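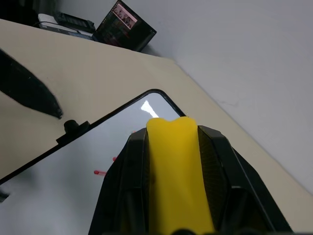
Varkilcombe Repair and Reuse Room
Progress report to the Savard Fund
Prepared by Indira Devadiga, project lead
31/05/2023

Tablets for Neighbors: where we are

I have been looking forward to writing this one! When I sent my last update in March we were still sorting through boxes and arguing over shelves, and now the workbench is busy most afternoons and tablets are going out the door to people who use them. Your grant paid for the bench, the lighting, the tools and the first round of parts, and I want to show you what that has turned into.

What we have done

We set a goal of taking in 300 used tablets over the life of the grant, and we have reached it ahead of schedule. Most came from two sources: the Shao offices, which were replacing their meeting room devices, and families around Varkilcombe who had an old one sitting in a drawer. (One family brought theirs in a cookie tin with every charger they had ever owned, and we kept all of the chargers.)

Each tablet goes through the same steps on the table. We wipe it down, check the glass and the bezel, charge it overnight, erase it, and test the touch screen corner by corner. The corners matter more than I expected. A tablet can look perfect and still ignore your finger along one edge, and that is exactly where the keyboard or the back button tends to sit. We now do the corner test before anything else, and it has saved us hours.

We also changed how we handle small parts. In the beginning everything ended up in one bowl, and you can imagine how that went. Each repair now gets its own tray with a label, and the tray stays with the tablet until the job is closed. Lost screws have stopped being a daily topic of conversation.

The room

The new lights are bright, and for soldering and connector work they are wonderful. They do throw a strong glare on glass, which makes it hard to spot fine scratches and dull patches on a screen. We have tried tilting the devices, and we have tried turning one lamp toward the wall, and the second works better. I would like to add a diffuser over the main table, and the cost fits inside the money we have left for fittings.

The table itself has held up very well. We moved it away from the window in April after a hot afternoon, and the work area feels much calmer there. Cables now run down the back leg, so people can walk all the way around.

People and training

Six people finished the basic repair course and four of them have stayed on as regular bench helpers, which is more than I dared to put in the application. They teach each other constantly. One of our quieter trainees worked out a neat way of warming old adhesive slowly so the glass lifts without cracking, and she has since shown everybody else. I loved watching that happen.

We are writing the methods down as we go. The handbook is at the messy stage, with plenty of crossed-out lines, but the sections on charging ports and on wiping data are finished and already in use.

Where the tablets go

The Tunau reading club has taken the largest group so far. Members use them for large-print books and for calls with relatives, and the most common request we get back is for stands and cases. The next batch is going to the evening language classes, with the dictionary app already installed.

What has been slower

Batteries. Our supplier has been patient and friendly, but deliveries have slipped twice, and finished tablets have had to wait on the shelf for that one part. I have opened an account with a second supplier and the first order has been placed. We also underestimated the time it takes to remove old account locks. Donors now get a one-page sheet explaining how to sign out before they hand a device over, and it is helping a lot.

Plans for the next period

Finish the handbook and print a copy for each bench.
Fit the diffuser over the main table.
Hold two open afternoons where people can bring in a tablet of their own and learn to look after it.
Clear the waiting shelf as batteries arrive.

Spending is within budget on every line, and the full sheet is attached separately. If someone from Savard would like to come by and try a repair, please do, we will save you a seat at the table!

Indira Devadiga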